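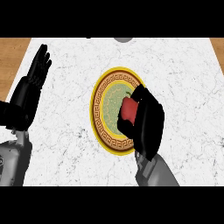
Wosstead is a house clearance and small valuation firm based in Mandthorpe. We empty houses, flats, garages and sheds, mostly for families after a death or a move into care, and we sort what we find before anything leaves the property. A lot of the sorting is small household goods. A decorative plate like this one, with its yellow-gold rim and the Greek-key pattern in dark brown on the wide band, is the kind of thing people ask us about before they ask about the furniture. Some plates are worth listing for sale and most are worth a few pounds, and we will tell you which before you decide what to keep.

Home Clearances Valuations The Saleroom Prices About Us Contact

How we started

The firm was set up by Senyo Dogbe, who had worked in removals and then in the back office of an auction house. He had seen the job from both ends. Removal crews were being asked to take away whole rooms with no idea what was in them, and the auction house was getting calls a week too late from relatives who had found an old receipt. He bought a second-hand van, rented a lock-up off Marquez Road and began taking on clearances where the sorting was done first and the lifting second.

The first jobs came through a funeral director and two local solicitors. Most of our work still comes that way, although more people now find us for themselves. Last year we carried out 698 clearances, from single garages to a farmhouse that took us most of October.

What we do

A clearance starts with a visit. One of us walks through the property with you, or on our own if you leave keys with your solicitor or agent. We look in every room, the loft if there is safe access, and any outbuildings. We write down what we think can be sold, what can be given away and what will have to go to the tip or be recycled. You get a written quote within two working days. If there are goods we would like to buy, their value is shown as a separate line and taken off the bill.

On the day, we work one room at a time. Paperwork, photographs, jewellery, cash, medals and keys go into lidded boxes and are handed to you at the end, whatever state they are in. We do this even when we have been told that everything personal has gone. It very rarely has. Letters turn up behind drawers, and bank books turn up in the pockets of winter coats.

When the rooms are empty we sweep the floors, take the meter readings and lock up. We can lift carpets and take down curtain rails if the house is going on the market, but please ask for this at the visit so that it is in the quote.

Valuations

We can value the contents of a house for probate or for insurance, or just so that a family can share things out fairly. A probate valuation is based on what the goods would fetch on the open market at the date of death. This is usually a good deal lower than the figure on an old insurance schedule, and it can come as a disappointment. We would sooner explain that at the start.

We do not value paintings over a certain level, firearms, or wine. For these we pass you on to a specialist and take no fee for doing so. Brown furniture, as the trade calls it, sells slowly at the moment. Dining tables and wardrobes in particular are hard to place – even good ones. Hand tools, costume jewellery, old toys in their boxes and mid-century lamps sell more readily.

Where things go

Goods for sale go to our own saleroom, Clelura, which is next door to the lock-up and open to the public from ten in the morning until four. Prices are on the ticket. If you have asked us to sell on your behalf, we send a list of what has sold and the payment at the end of each month. Anything still on the shelf after 23 weeks is marked down, and we write to you first.

Usable furniture with its fire label still attached is offered to local charities. Bedding and towels in poor condition go to animal rescue centres when they have room. Metal, timber and electrical items are separated at the yard. We are a registered waste carrier, and you can have copies of the transfer notes for any load we take from your property. Executors should ask for these and keep them with the estate papers.

The people

Senyo still does most of the first visits himself. The crews are employed by us and not taken on by the day, so the people who turn up will have read the notes from the visit. We run three vans, one of them a small one for town streets where parking is difficult.

Nearly everyone on the crews has been trained to handle goods for sale as well as to lift them. New starters spend their first weeks in the saleroom, wrapping, labelling and dealing with customers, before they go out on a job.

Areas covered

We cover Mandthorpe and the villages around it. We will travel further for a full house, and the extra mileage is shown on the quote. For valuations only, there is a small charge for longer journeys, taken off the bill if you go on to book a clearance.

If you would like a visit, telephone in the morning if you can, or use the form on the Contact page and say whether there are stairs.

Related pages

What to do before a house clearance
Probate valuations: the papers you will need
Selling through Clelura
Furniture we cannot take
Working with solicitors and letting agents

This site uses cookies to remember your settings and count visits. Accept Manage cookies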